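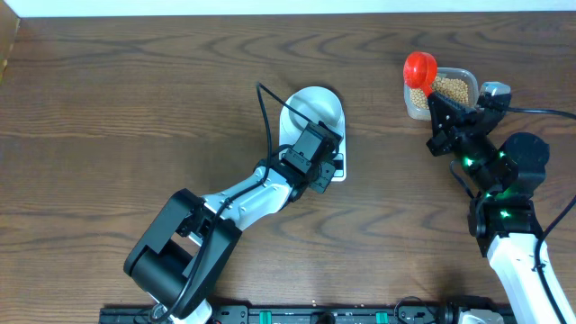
# Pay the opening act

9/27/21

The Sodwood put on its first full concert in a long while on Saturday, and the hall sold out. It holds 500 people. Otis Oyelaran sang for most of two hours with a six-piece band, and the crowd got what it paid for. I have no complaint about him or about the ticket price, which was 40 dollars and fair.

My complaint is about the first half hour of the night. Juniper Pennington opened the show alone with a guitar. She played six songs, five of them her own, and was paid nothing. The Sodwood calls these "showcase slots." It has filled its opening spot that way for years, and most of the other rooms in Durkbridge do the same or something close to it. I think they should stop.

The usual defense is exposure. A young singer gets to stand in front of a crowd she could not draw alone, and some of those people will look her up when they get home. I accept that this happens. I found two of my favorite local acts that way, and one of them was Birdie Lindqvist, whom I first heard opening for a blues band in February a good many years ago. I have bought every record she has made.

When I asked Lindqvist about it last week, she didn't remember that night fondly. She had driven 22 miles with a borrowed amplifier, paid for her own parking, and bought her own dinner at the venue at full price. "I was out money before I'd tuned up," she said. She took 14 more unpaid slots in the next couple of years. She thinks three of them led to anything.

Everyone else in the building on Saturday was working for wages. The sound engineer was paid, as were the people at the bar, at the coat check and on the door. The headliner's drummer was paid. Pennington was the only person under the lights who went home without a check, and she was on the poster. If her name helps sell the show, even a little, then she is part of what is being sold.

Rochelle Sheehan books the Sodwood and was willing to talk to me about this, which I appreciate. She says margins on a concert that size are thin, and that a good night pays for several bad ones. The touring act takes a guarantee plus a share of the door. Insurance has gone up. She also says that she gets far more requests for the opening spot than she can fill, and that no one is forced to ask for it.

I believe her on the margins. I have seen enough small rooms close in this town to know that owners aren't getting rich. But the second argument bothers me. Plenty of people would like to tend bar at the Sodwood too, and the hall doesn't use that as a reason to pay bartenders nothing. A long line of applicants tells you that the work is wanted. It doesn't tell you what the work is worth.

There is also the matter of who can afford to say yes. A singer with family money, or a day job that lets her off at three on a Saturday, can take a dozen of these slots and wait for one to pay off. A singer who loses a restaurant shift to play for free has given up a night's tips. After a few of those she stops asking. We then hear a narrower set of people on our stages, and we tell each other that the local scene has gone a bit flat.

The Mbeki Room on the east side does it differently. It is smaller than the Sodwood and its bar is worse. Yuzhen Meng, who runs it, adds one dollar to each ticket and gives that dollar to the opener. The charge is printed on the ticket as "support act." She told me she expected complaints and has had very few, mostly from people who wanted to know why it was listed separately.

The same dollar at the Sodwood on Saturday would have come to 500 dollars. That is a real fee for a half-hour set – enough to cover the drive, dinner, a set of strings and the missed shift, with something left to put toward recording. I don't think a single person in that line would have turned around over 41 dollars instead of 40.

Some owners will say a dollar this year becomes two the next. Maybe it will. Ticket prices go up anyway, and I would sooner know where the extra money is going.

There are halfway measures for rooms that can't manage even that. Feed the opener. Cover parking. Let her sell her own records in the lobby without taking a cut, and give her a proper sound check instead of the last few minutes before doors. Alon, the cafe on Mill Street that has music on Sundays, does all of these things on almost no budget, and players like going there.

Pennington has a new set of songs and is looking for dates this winter. She told me she would play the Sodwood again if they asked, paid or not, because it is the best-sounding room in town. I understand why she would. Sheehan should ask her, and should send her a check afterward.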